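# Class notes: cloth day, part two

Hi all! I wrote these up over lunch so the folks who missed the afternoon can catch up (and so I remember what I promised you). Iraís Ponce and I are teaching this unit together, and the project name is still Mulamis, because you voted for it and I lost.

We've got 2 arms, one heap of clothes, and a simple-sounding job: pick one garment out of the heap and lay it down by itself. Rigid blocks spoiled us. A block has the same shape every time you look at it, but a shirt has a new one whenever you touch it, so last month's shape-matching code from the Kiltell unit won't carry over. Start by looking at what the wrist camera gets when it's close in.
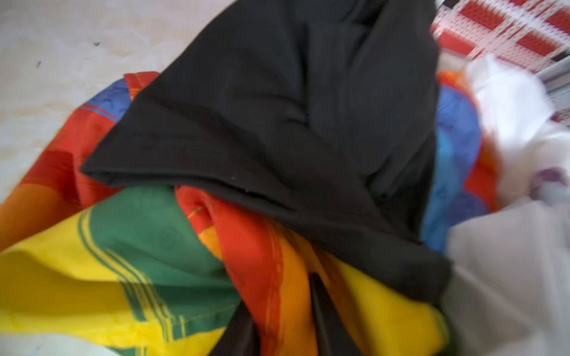
*Photo: wrist camera, Mulamis project group*

Find me the outline of the black cloth. You can do it by eye, sure, but now try to write the rule! The bright fabric bunches up around it, one deep fold down low is nearly as dark as the cloth itself, and the right side is smeared from motion. Most of you wanted to threshold on brightness. Try it, save the result, and tell me where it breaks.

Things to note in your log for every grasp attempt:

- which camera you used to choose the grasp point
- the fabric you meant to grab, and the one you got
- whether anything else came along for the ride
- a wider view of the heap before you go in, including the walls and some bare floor, so you can tell which way you're facing

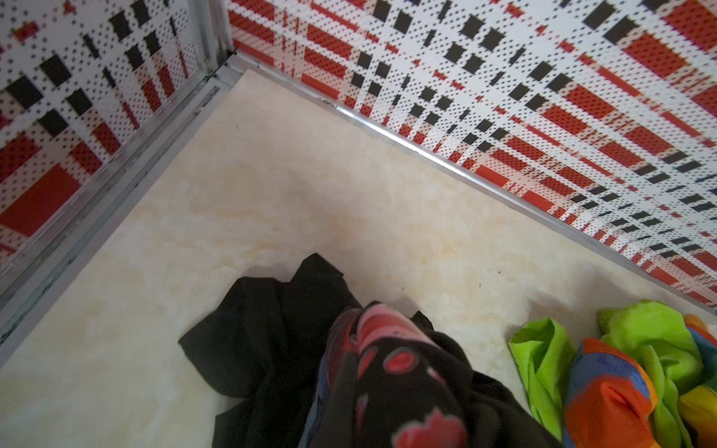

## Picking a grasp point

My advice is to go for a ridge. Two fingers closing on a flat stretch of cloth tend to slide right over it, while a raised fold gives them something to pinch. Pacheco (the group, named after somebody's street) argued for corners instead, and I like that idea for towels. For a mixed heap I'm less sure, since half the corners are buried. Convince me!

You'll also need the fixed camera. The wrist view is great for detail and lousy for telling you where the other arm's elbow is.

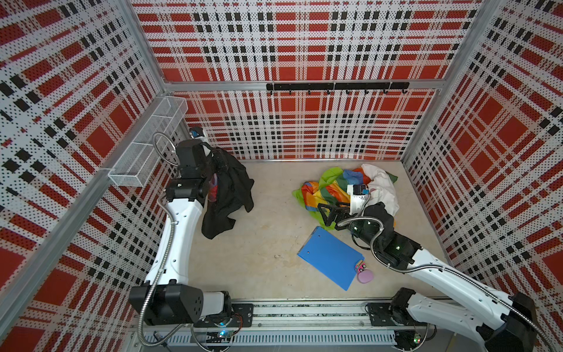

*Both arms over the table, with black cloth at left and the bright heap at right.*

Before you plan a two-arm move, sketch the reach of each arm on paper and shade the overlap. Only one gripper goes into the shaded part at a time. Yes, it's slow. Do it anyway until your code can check it for you.

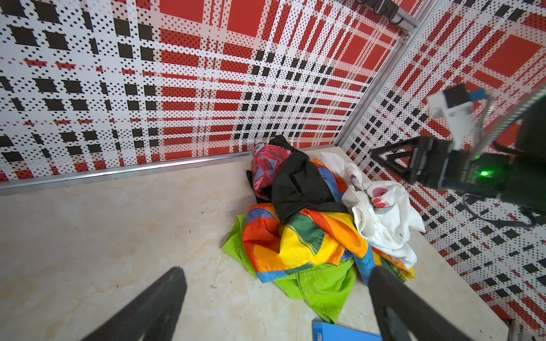 Choosing an order is the piece I care about most for the homework. If you always take the top layer, you never have to drag something out from under something else, and your failures get a lot easier to read. So with this heap I'd go for the black garment first, where it makes the highest fold, and leave the lime-green one alone, because the striped cloth is lying over it. Write your ordering rule in plain sentences before you write any code, please. Group Zuvik had a nice one going on the whiteboard and then somebody erased it, so if you copied it down, send it to me.

**Homework:** one page, your rule plus two cases where you think it'll fail. Sketches are welcome, and phone photos of sketches are fine. Bring it to the next session and we'll swap pages between groups.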